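Hanging Things on Walls Without Regretting It
Posted 5 November 2025 in Around the House
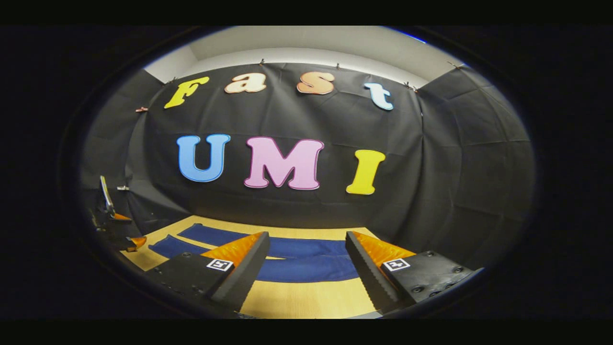

Foam letters on a black cloth backdrop. Light things on fabric are the easy end of the hobby.

I have lived in four rentals and one house, and I have left holes in all of them. The worst was the apartment on Meltorwood, where a mirror came off the wall in March and took a piece of plaster with it the size of a dinner plate. I lost $782 of my deposit over that mirror. I'd paid $40 for it.

What follows is everything I've picked up since, in no order a sensible person would choose.

Cloth first

A cheap length of black cloth will hide a multitude of sins, most of them previous tenants'. It also makes a decent party backdrop. The cloth will come out of the package with every fold it has ever known, and no amount of hanging will persuade it to let go of them. Iron it on the back, or put it in the dryer with a damp towel for ten minutes and hang it while it's still warm. If you skip this step, you will see the creases in every birthday photo until the child leaves for college.

Hang from the middle out. One person who starts at the left corner and works right will arrive at the far end with a foot of extra cloth and a bad mood. Pin the center, then the two ends, then split the gaps. If it has to go around a corner, tack it right in the corner before you carry on along the next wall, otherwise it pulls into long diagonal wrinkles.

Thumbtacks are fine for drywall and useless for plaster. For plaster I use a tension rod or a strip of lath screwed into two studs, with the cloth stapled to the lath.

Letters and other light stuff

Foam letters weigh nothing, so people assume anything will hold them. On painted wall, yes. On fabric, the little foam squares with glue on both sides let go by the time the cake comes out. Straight pins pushed in at a slant do better, two per letter, three for an M. Small safety pins through the back of the cloth work too, if you catch only part of the foam.

Lay the whole word out on the floor before you pin anything. Start with the middle letter and work outward. I once spelled CONGRATULATIONS from the left and ran out of wall at the second T, and we all pretended it was a style.

If you want an arc, tie a pencil to a string, hold the other end down low and swing it with chalk instead of the pencil. Chalk brushes off black cloth. So does flour, if you're desperate, although the dog will take an interest.

Sticky strips

Read the weight on the package and cut it in half. Then wipe the wall with rubbing alcohol, not the spray cleaner, which leaves a film. Press for thirty seconds and then go away for an hour. The hour is printed on the package, and I ignored it for years.

They come off by pulling straight down, slowly, along the wall. Pull toward yourself and you'll get paint. If one snaps, saw behind it with dental floss. A hair dryer helps.

Don't use them over a bed. I don't care what it's rated for.

Studs

I own an Altex stud finder that beeps at studs, pipes, old nails and, on one occasion, my wedding ring. A strong magnet on a thread is better. Drag it slowly across the wall until it grabs a drywall screw, mark the spot, then look for another one straight above it. Two in a line and you've got a stud. The next should be sixteen inches along, unless your house was built by whoever built mine.

Outlets are usually fixed to the side of a stud, so knock on both sides of one and listen.

Filling the holes

For nail holes, lightweight spackle on a fingertip, wiped flush with a damp rag. Toothpaste is an old renters' trick and it yellows. I use the tub from Matum, mostly because the lid closes. For anything wider than a pencil, fill twice and let the first coat dry overnight – it shrinks, and you will be able to feel the dip in the dark.

Sand with something fine. Touch up with a nearly dry brush and dab. If you don't have the old paint, cut a chip the size of a quarter from behind an outlet cover and take it to the store. The man at Gallardo Hardware matched mine on the second try and told me the first try was also a match, which I'd dispute.

Keep leftover paint in a jam jar, filled to the top, with the room and the date written on the lid. I have three jars marked "hall." We have one hall.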